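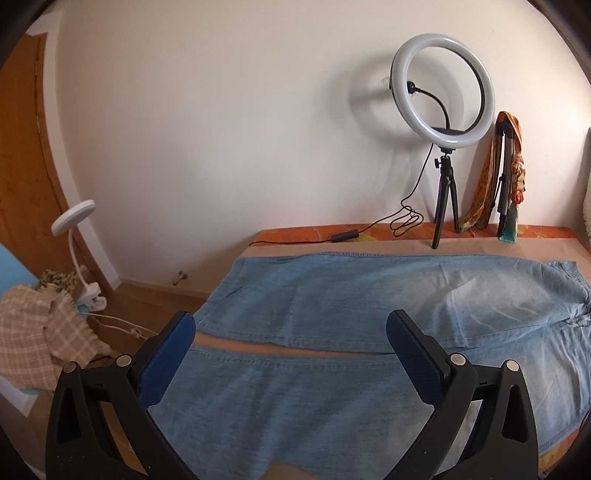
Jeans, Part Two: Folding and Where They Go

October 2019

In February I wrote about going through every pair of pants in the house and deciding what to keep. I said I would follow up on how I store the ones that made it. It took a while, mostly due to the move to Flellbridge, and the closet here is a different shape from the old one, so some of what I planned to say no longer applies.

The old closet had a long rod and one high shelf. Jeans went on hangers with clips, and they took up half the rod. The new closet has a short rod and a stack of cubbies down the left side. The cubbies are narrow and deep. A standard department store fold is too wide for them and the stack leans against the side until it falls out when you pull the bottom pair. So I changed the fold.

Laying them out

I do this on a table. I used to fold on the bed and the results were always a little crooked, since a mattress gives under your hands. A table with a cloth over it is better. The cloth keeps the denim from sliding and it keeps buttons and rivets from scratching the top.

I put the jeans down sideways, waist to the right and hems to the left. I'm right-handed and like to have the heavy end near that hand. If you are left-handed, turn them around. Do up the button and the zipper first. Empty the pockets, including the small one.

At this point the legs are separate and probably not lined up. Light denim shows every crease, and the pale washed parts show them the most. I smooth each leg with the flat of my hand, starting at the top and going toward the hem, and pull lightly on the seams so they run straight. I don't iron jeans. A few pulls along the seam gets most of it.

The fold

1. Bring the far leg over the near leg so the outside seams meet. The back pockets should be on the outside.

2. The crotch sticks out in a point. Fold that point in so the edge is straight. This is the step I skipped for years and it is the reason my stacks were lumpy.

3. Take the hems and bring them up to just short of the waistband. Leave a gap of 2 inches. If you go all the way to the top, the pile gets too thick at one end.

4. Fold in half again, or in 3 if the cubby is shallow. For mine, thirds works. For my husband's, which are longer, I fold in half and then in half again.

5. Press down with both hands and let the air out.

The finished bundle should stand up by itself. If it flops over, it's too loose, and the usual cause is step 2.

Stacking or standing

I tried both. Standing them in a row like books is nice in a drawer, and you can see every pair. In a deep cubby it doesn't work. The ones in back can't be seen or reached, and the row falls over once there is a gap in it.

What I settled on is a low bin that slides in and out of the cubby like a drawer. I bought mine from Runoson, which had the only ones I found in the right width. They are fabric over a stiff board with a handle on the front. The jeans stand inside the bin, folded edge up. When I want a pair I slide the bin out, take them, and slide it back. I had a cheaper set from Tipoki before that and the handles pulled out of the board in the first month, so I returned them.

Mine are sorted by color, light to dark. My husband's are sorted into good and yard. He does not need more detail than that.

Washing

People asked about this after the last post, so I'll put down what I do. Inside out, cold water, with other dark or blue things. I don't wash them after every wearing. If they are clean to look at and don't smell, they go over the hook on the back of the door and get worn again. I use less detergent than the cap says.

For drying I give them a short tumble on low, then take them out and hang them by the waistband overnight. If I let them go all the way in the dryer they come out stiff and a little shorter. The seams also twist. I have one pair where the side seam has wandered around to the front of my shin, and no amount of pulling will put it back.

Make sure they are fully dry before they go in a bin. Check the waistband and the pocket bags, because those are the last places to dry. I put a pair away damp once and the whole bin smelled like a basement.

What I'm not doing

I'm not rolling them. I know it is popular for suitcases, and I do roll T-shirts for trips, but rolled jeans take up more room in a square bin and the waistband makes one end fat.

I'm also not hanging them anymore, except one dressier dark pair that has to look smooth. That one is on a plain wooden hanger, folded once over the bar. No clips. The clips left dents in the hems that were still there at lunchtime.

How it's going

We have been using the bins for most of the summer and into fall. They are still tidy, mine more than his. Putting laundry away takes a little longer than it did, because the fold has more steps than tossing things over a hanger, but I no longer dig around in the morning. I have also stopped buying jeans I already own. In the old closet I had two pairs that were nearly identical and I had forgotten about one of them.

The top cubby is still a mess. It holds sweaters, a heating pad, and a box from the move marked Clevalura, which is the name of the lamp that came in it. The lamp is in the living room. I don't know what is in the box now. I'll open it when I do the sweaters, and I'll write that up if there is anything worth saying.

A couple of leftover notes:

The bins came with cardboard dividers. I took them out. They made the slots too narrow for denim, though they would be fine for leggings.

Shorts go in the same bin in summer and in a bag under the bed the rest of the year. Same fold, only you stop after step 2 and fold once.

If your table is small, let the hems hang off the end while you work on the waist, then slide the whole thing over and do the legs.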